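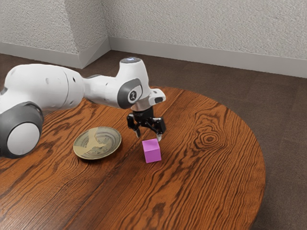

# How to Refinish a Round Wooden Table Top

A worn table top can usually be saved with sandpaper, stain and a clear coat. The work takes a weekend, and most of that is drying time. These steps are for solid wood. If the top is veneer, skip the coarse sanding in step 3 and start with the fine paper, using light pressure.

Updated Tuesday, September 1, 2020

## What you need

- Mineral spirits and clean rags
- Sandpaper in 80, 120 and 220 grit
- A random orbit sander, or a cork block if you sand by hand
- Wood filler
- Oil-based stain
- Water-based polyurethane, satin or semi-gloss
- A good synthetic brush, 2 inches wide
- Painter's tape and a drop cloth
- Safety glasses and a dust mask

The materials for my last table came to $27, not counting the sander. I bought the stain and filler at Haslam Hardware in Lavelcombe. Their store in Fluvdale carries the same brands but doesn't keep quarts of the satin finish on the shelf.

If the old finish is from before 1978, test it for lead before you sand. Test swabs are sold near the paint counter.

## 1. Take the top off the base

Turn the table upside down on a blanket. Most round tops are held by screws through a cleat or by small metal clips. Put the screws in a jar and mark the cleat and the top with pencil so they go back the same way.

If the top won't come off, tape the edge of the base and work with the table standing up.

## 2. Clean it

Wipe the whole surface with mineral spirits. Furniture polish and wax will clog sandpaper and can keep the new finish from sticking. Change rags often. Stop when a fresh rag comes away clean, then let the top dry overnight.

## 3. Sand off the old finish

Start with 80 grit. Keep the sander flat and moving, and go with the grain if you are sanding by hand. On a round top it is tempting to follow the edge around in a circle. Don't do this by hand, as it leaves cross-grain scratches on two sides that show up dark under stain.

Go easy on the rim. Three passes there will do more than you expect.

When the old finish is gone, fill any dents and let the filler harden. Sand with 120, vacuum, then sand with 220. Wipe off the dust with a rag dampened with mineral spirits. Any scratches left will show while the surface is damp.

## 4. Stain

Stir the can; don't shake it. Test the color on the underside first. Rub the stain on with a rag, wait five minutes, and wipe off the extra along the grain. For a darker color, wait for the first coat to dry and put on a second.

Pine and maple blotch easily. Use a wood conditioner on those before staining.

Lay used rags flat outdoors to dry. Oily rags left in a pile can catch fire.

## 5. Clear coat

Wait a full day after staining. Brush on a thin coat of polyurethane in long strokes, from one side to the other, and finish each stroke past the edge. Check the rim for drips before you walk away.

Let it dry according to the can, sand lightly with 220, wipe, and coat again. Three coats are enough for a side table. I put four on the kitchen table at the Sirkton house in April.

## 6. Put it back together

Wait three days before you screw the top back on, and don't overtighten. Keep hot dishes and tablecloths off it for two more weeks while the finish cures.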